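Running the gear trials

4. Smooth the cloth out, then set the plate down between the arms with its gears. I like one loose gear over on the right arm's side, but please note which start layout you picked, or my numbers won't match yours! 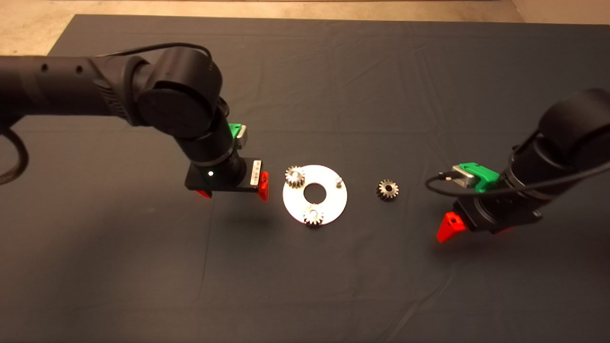 5. Run 20 trials per layout. Trygve and I did 100 in June and the wrist views helped most.

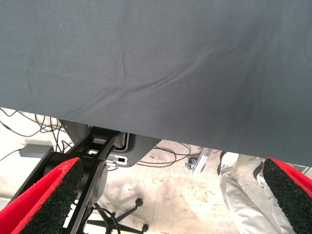 Note: keep all the failed runs too (I tossed 3 early on and still regret it).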